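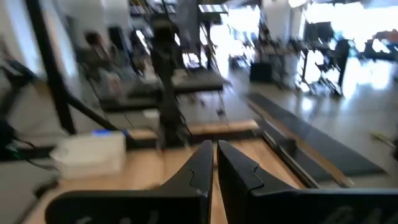
How long do you have to wait before you can cut into a loaf of rye? A full day at least, and two if you can stand it.

I asked Gladys Massawe that before I'd even taken my coat off, so you can tell what kind of visit this was going to be. I've been trying to bake rye at home since November and what I've mostly made is bricks. Tasty bricks, but still. Gladys has been making it for 20 years, first in her own kitchen and then for the little bakery she calls Kioko, and when a friend of a friend said she'd talk to me I cleared my whole afternoon.

"Everybody cuts too early," she told me. "It smells so good, I get it. But the inside hasn't made up its mind yet. You put a knife in and it comes out with gum on it, and then people write to me and say the recipe is bad."

I have written that kind of email. Not to her, thank goodness.

We talked for most of three hours, and I'd guess half of that was about starter. Hers lives in a plastic tub with a lid that doesn't close right. I was expecting some old crock with a story behind it, and when I said so she laughed at me. "My first one died. The second one died too. This one I got from Nataša, and hers came from somebody on a bus." (Nataša Stojanovska was her first boss, and I'll get to her in a minute.)

She feeds it whole rye flour and water, same weight of each, and she doesn't measure the starter itself. She just leaves what's stuck to the sides of the tub and builds from there. I've been throwing out a cup of the stuff every morning like the book told me to, so this was kind of a shock! I asked if she ever keeps a backup. She smears some thin on parchment, lets it dry on top of the fridge, and crumbles it into an envelope. There were two envelopes in the drawer when she showed me, one marked "good" and the other marked "older, still good."

Then we got to the dough, and that's where I found out what I'd been doing wrong all winter. I'd been kneading. Ten minutes, sometimes fifteen, waiting for it to turn smooth and stretchy the way white dough does.

"You will be kneading until you're a grandmother," Gladys said. "Rye is mud. Mix it until you don't see dry flour and go sit down. If your hands are clean you're doing it with a spoon, and that's fine, I use a spoon."

She also wants it wetter than I'd ever have dared. Her everyday loaf has almost as much water in it as flour, plus a fistful of yesterday's bread soaked and squeezed and mashed back in. That last part surprised me more than anything. She says old bread makes new bread taste like it comes from somewhere, and it's a habit she got straight from Nataša.

So, Nataša. Gladys worked for her at a place called Valtness, starting at four in the morning, and for the first month she wasn't allowed near the oven. She greased pans. "I was so mad," she said. "I had a diploma! And I'm there with a brush and a bucket of lard." What she learned, she says now, was to look at the dough while she waited for the pans to come around. Rye doesn't double the way other doughs do. You watch the top for little holes, like the surface of a pancake right before you flip it, and when there's a scattering of them you bake. Not in ten minutes, when you've finished your coffee. She was very firm about the coffee.
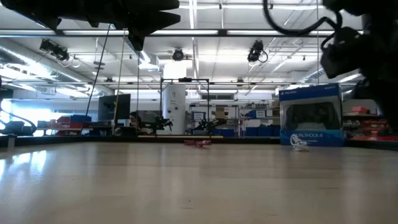 The other thing Nataša drilled into her was heat. Go in as hot as your oven can manage, then turn it down after the first quarter hour and leave it alone for a good long while. I'd been pulling mine out when the crust looked dark enough. Gladys bakes to 200 degrees in the middle at the very least, and she likes it a few degrees over that. She uses a cheap probe thermometer and thinks the tapping-on-the-bottom method is mostly theater — at least with rye, where everything sounds like a door.

I asked her about seeds and she got a little grumpy. Her partner in the bakery, Erick Magesa, puts sunflower seeds in everything, and the customers love it, so there are sunflower seeds. She's a caraway person. "Erick says caraway tastes like a pharmacy. Okay. But people buy his on Saturday and mine on Tuesday, and Tuesday people are the ones eating it every day." I couldn't tell you whether that's true, but I did buy the caraway one.

What about keeping it? Cut side down on a board for the first couple of days, then wrapped in a cloth. Never the fridge. She freezes hers in slices with parchment in between, and a loaf lasts her 30 days that way, though she admits she's usually eaten it by then. Toast it straight from frozen, butter, salt, done.

Toward the end I told her about my bricks, in some detail, and she asked what flour I was using. I said whatever the store had. She went and got me a paper bag of hers, scribbled the water amount on the side in pencil, and told me to make it exactly once her way before I started having ideas.

I mixed it that same night with a spoon. It looked awful, like something you'd patch a wall with, and I scraped it into the pan and smoothed the top with wet fingers. It went in the oven the next morning when the holes showed up. The loaf is on the counter under a dish towel right now, and I've got until tomorrow at noon before I'm allowed to touch it.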